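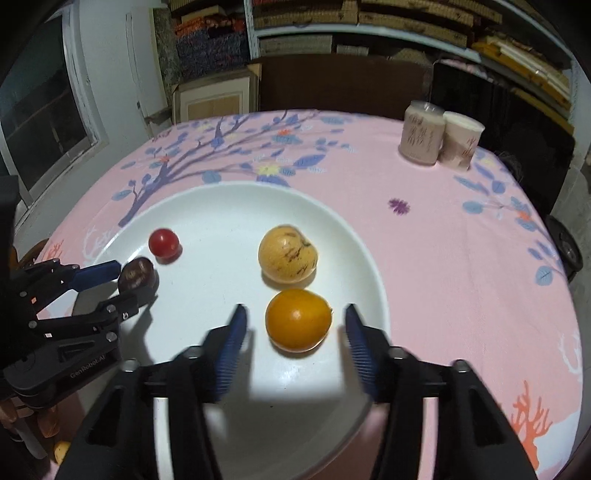

Cuánto cuesta enseñar a una máquina a coger una naranja

El presupuesto que Barreto presentó a su consejo en septiembre ocupaba una hoja y media. La empresa, que confecciona cestas de fruta y lotes de alimentación para hoteles y oficinas, quería automatizar uno de sus puestos de preparación. La partida del brazo robótico estaba clara desde el principio. La que hubo que rehacer tres veces fue la de los datos.

Un brazo industrial colocado ante una cinta con piezas iguales se programa una vez y repite. La fruta da más trabajo: cambia de tamaño, rueda, tiene la piel lisa o manchada y se golpea con facilidad. Para ese tipo de tarea los proveedores ofrecen sistemas que aprenden a partir de demostraciones hechas por personas, con una pinza de dos dedos que se sujeta con la mano y lleva una cámara. El operario coge la pieza, la suelta, vuelve a empezar. Cada repetición queda grabada y alguien tiene que pagarla.

Barreto pidió ofertas a dos firmas. Zotel proponía un paquete cerrado con 2.000 demostraciones, grabadas en sus propias instalaciones y con fruta elegida por ella. Hadex alquilaba las pinzas y dejaba la grabación en manos del cliente, con una jornada de formación incluida. La segunda oferta era más barata sobre el papel. No contaba las horas del personal, ni la fruta, ni el espacio.

La empresa eligió a Hadex y añadió esas tres líneas. Calculó 72 horas de trabajo repartidas en turnos de tarde, cuando el almacén tiene menos pedidos. Al cerrar el periodo de alquiler había entregado 1.382 grabaciones válidas de las 2.000 previstas. Las demás se descartaron por fallos de enfoque, por movimientos demasiado rápidos o porque la mano tapaba la pieza. Completar el lote obligó a prorrogar el alquiler, un gasto que no figuraba en la primera versión del presupuesto ni en la segunda.

Bornbridge, una consultora que revisa compras de maquinaria para empresas medianas, recomienda separar el gasto en dos fases. En la primera solo se contratan las pinzas y la grabación de una tarea corta, con pocas variedades y una superficie sencilla. En la segunda se decide si se compra el brazo. El orden habitual es el contrario, y muchas empresas tienen el robot parado varios meses mientras se reúne el material con el que debe aprender.

La consultora aconseja también preguntar por los consumibles. Las almohadillas de agarre se desgastan y conviene saber el precio del recambio antes de firmar. Otro punto es la propiedad de las grabaciones. En el contrato de Hadex pertenecen al cliente, aunque el proveedor puede usarlas para mejorar su modelo general salvo que se pague un suplemento. Zotel se reservaba todos los derechos, y ese fue uno de los motivos por los que Barreto la descartó.

Queda el lugar donde se graba. Las dos firmas admiten mesas corrientes, con mantel, platos y objetos alrededor, y en Hadex incluso las prefieren para una parte del lote, de modo que el sistema no dependa de un fondo blanco y vacío. Barreto había reservado dinero para montar una cabina con iluminación propia. Lo retiró del presupuesto y lo pasó a horas de personal.

La decisión sobre el brazo está pendiente. El consejo la tratará un jueves, en la reunión de cierre de trimestre, con dos opciones sobre la mesa: comprar una unidad para el puesto de fruta o alquilarla durante la campaña de Navidad y comparar el coste por cesta con el del turno manual. El departamento de compras ha pedido a Hadex precio para ambas.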